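Is the Zisard gripper kit worth it for handling fruit and veg?

Asked by Tania Navaratnam, 10 June 2024

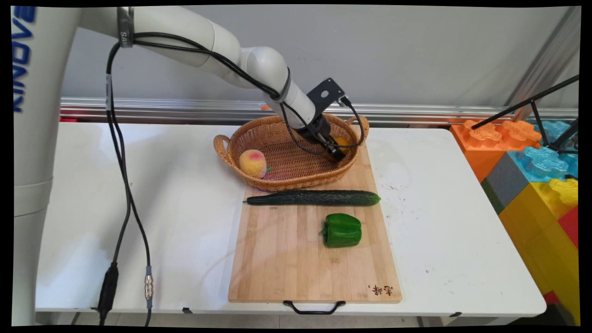 Gripper going into the basket, cucumber and pepper still on the board

Hi all, long-time reader, first proper question. I've been trying out the Zisard pick-and-place kit on a trial since April and I have to decide whether to buy it or send it back. The kit is the gripper, the wrist bracket, a cable set and their software (they call it Huten, no idea why). The arm itself isn't part of the price.

What I want it for is making up mixed produce boxes. Small stuff, a few items per box, different every time. So I've been practising on a chopping board with a basket at the back, and whatever fruit and veg I've got in.

Good bits first. Setup took me an afternoon and I am not a technical person! The gripper is gentler than I expected, and I've had very few marks on the peppers. Teaching it a new item is easy too, you move the arm through the pick a few times and it more or less gets the idea.

Now the moaning. The basket is where it falls down. Anything out on the board it's fine with, but once a piece of fruit is sitting inside with the sides of the basket round it, the fingers come down too wide and catch the rim, or they shove the fruit along instead of closing on it. Peaches are the worst. I ran 70 picks from the basket last week and 3 in every 10 needed me to step in, where from the board I hardly had to touch it.

The other thing is the cables. They run down the outside of the arm in big loops and I'm forever worried one is going to snag on something. Is that just how these are, or have I done it wrong?

They want £824 for the kit if I keep it, and the support plan is on top. Has anyone lived with one for longer than me? Would you buy it again?

Answer 1 (accepted)

I've had mine for two seasons on salad and soft fruit, so I'll have a go at this.

Your basket trouble is mostly the approach setting. Out of the box the fingers open fully before the arm goes down, which is fine on a flat surface and hopeless in anything with sides. In Huten go to the item page, find the opening width, and set it to just a bit more than the fruit. Then save it per item – don't change the general one or your cucumbers will go wrong. I did exactly that and spent a whole evening thinking I'd broken it.

Also try turning the wrist so the fingers close along the length of the basket instead of across it. On an oval one you get a lot more room that way. If the fruit is right up against the side you'll still get misses. I gave up and moved to a shallow tray for peaches, with a tea towel in the bottom so they don't roll. Looks daft, works well.

Cables: yes, outside the arm is normal with this kit. What you want is enough slack at the wrist for it to turn both ways, and then tie the rest down properly further back. Run the arm slowly through its furthest reach in every direction and watch the loops while you do it. If anything pulls tight, let some out. If you've got spare connectors hanging off the front of the table I'd clip those up out of the way as well, I caught one with my knee once and had to set the whole position up again.

Would I buy it again? Yes, for the price. The fingertips wear though, and the replacements come from Özkan and take ages, so order a spare pair at the same time. I'd skip the support plan. I rang them 2 times in the first year and both times the answer was in the manual.

Answer 2

Have you looked at the Flolura one? It's a soft gripper, sort of rubbery fingers, and much kinder on peaches. Dearer, and I found it poor on anything long and heavy like a cucumber because it droops at the ends and slips. But if it's mainly soft fruit you're doing I'd at least ask for a trial before you hand over the money. I only had mine for a month so take that how you like.

Answer 3

send it back, you can pack a box by hand quicker

Comment from Tania Navaratnam on Answer 1

Thank you so much, the opening width was it! I hadn't even found the item page, I'd been changing the general setting this whole time (so that explains the cucumbers). Narrowed it down for the peaches and did another run tonight and it's miles better – still catches the rim now and then when they're hard up against the side, like you said. Going to try the tray and tea towel at the weekend. Do you remember which fingertips you ordered from Özkan, the ridged ones or the plain?

Reply from the author of Answer 1

Plain. The ridged ones mark tomatoes.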